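How to Clean a Cloudy Ribbed Tub

I've read plenty of promises about getting frosted plastic clear again. Most of them confuse dirt with the finish. If the tub was translucent when you bought it, no paste is going to turn it into glass.

Start with warm water and plain dish soap. Work a soft brush up and down the ribs, never across them, and leave it to soak for 5 minutes.

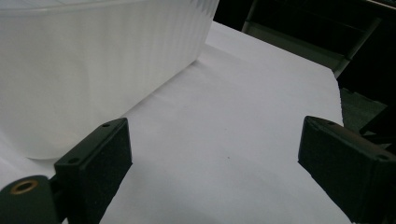
Rinse, then go over the curved corners again, where grime likes to hang on. I tried Kerlow powder on one side and soap on the other and couldn't tell them apart after 2 rounds. Skip the scouring pads. Scratches hold dirt, whatever the label says.

317 shares | 5 comments

Contact | © Arine Home Notes | Back to top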